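About Barngate

Barngate services and sets up robotic hands and the arms they are fitted to. The workshop opened with two benches and one contract. It now has 13 staff, 7 benches and a calibration room, and it looks after 735 hands on the register. Most belong to universities, rehabilitation labs and small manufacturers. The remainder are the property of Plisside, the leasing firm for which we have done inspection and repair from the beginning.

What we do

Our work falls into three parts: commissioning, scheduled service and repair. Commissioning covers mechanical fitting, cable routing, joint zeroing and the first reach checks on the customer's own arm. Scheduled service is done every four months for hands in daily use, and once a year for the others. Repair is done at the workshop unless the fault is in the arm or the mounting, in which case a technician travels.

We do not sell hands, and we do not take commission from those who do. Quotes are itemised by labour and parts. Parts removed from a unit are returned to the customer in a labelled bag unless we are asked to dispose of them.

How a five-fingered hand is serviced

Customers often ask what is done to a unit during the time it is with us, so the procedure is set out below as it is followed on the bench.

The hand is booked in with its wrist section attached. The serial number, firmware version and reported fault are entered in Dinu, our job-tracking system. Dinu was written in-house by Tudor Barbu, and it holds the full history of each unit, including the torque readings from previous visits. A hand that arrives without its wrist section can be cleaned and inspected, but it cannot be calibrated to our standard and the certificate will say so.

Each finger is cycled by hand with the power off. Stiffness at this stage usually indicates a bent pin or debris in the joint. Pins are replaced in sets for the whole finger. Mixing new and worn pins produces uneven travel and a return visit. Tendons, where the design uses them, are measured for stretch against the reading taken at commissioning.

The back cover is then removed and the connectors are reseated. Cable wear is the most common finding. It occurs where the cable leaves the wrist, and the cause is nearly always insufficient slack at full rotation. We re-route with a longer service loop and record the length used.

Zeroing follows reassembly. Every joint is driven to its mechanical stop at low current, backed off, and compared with the stored offset. The thumb is done last, as its base rotation affects the opposition readings for the other fingers. A drift of more than one degree is corrected and the test repeated from the start. The bench fixture for this step is the Nalier, designed by Marius Hodoroagă and now in its 4th revision. It holds the wrist vertically and leaves all five fingers clear.

Approach checks on the arm

A hand that passes on the bench can still perform badly once mounted. The final stage of commissioning is therefore done on the arm, with the hand brought slowly toward curved and flat surfaces from several angles.

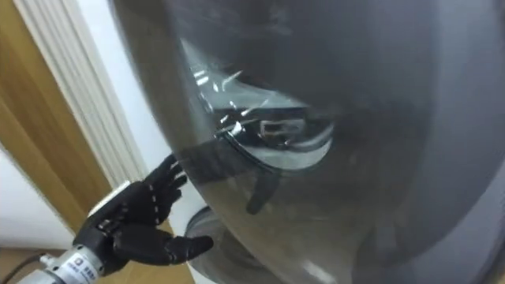
Fingertip clearance is logged at each approach, and the arm is stopped before contact for the first series. Contact is permitted in the second series at reduced speed. Glossy surfaces are included on purpose, as vision systems that estimate distance well on matt materials can be several millimetres out on a reflective one. If the error follows the surface, the fault lies with the vision settings. If it is constant, the wrist mounting is checked for rotation before anything else is adjusted.

Results are supplied as a plain table, with the offsets before and after. Customers who maintain their own units may have the raw logs on request.

People

Sanne Leemans manages the workshop and signs all calibration certificates. Ileana Husar is responsible for commissioning and site visits. Corina Pană runs stores and parts supply, and is the person to contact about lead times. Apprentices are taken on each September and spend their first term on cleaning, pin replacement and Dinu entries before moving to the fixtures.

Visiting and sending units

Units are received at the loading door between 8 am and 3 pm. Hands should be packed with the fingers open and the cable coiled loosely — not wound around the wrist. Please include the power supply if the fault is intermittent, together with a copy of the controller log.

Visits to the calibration room are by appointment and enclosed shoes are required. There is parking for trailers behind the building.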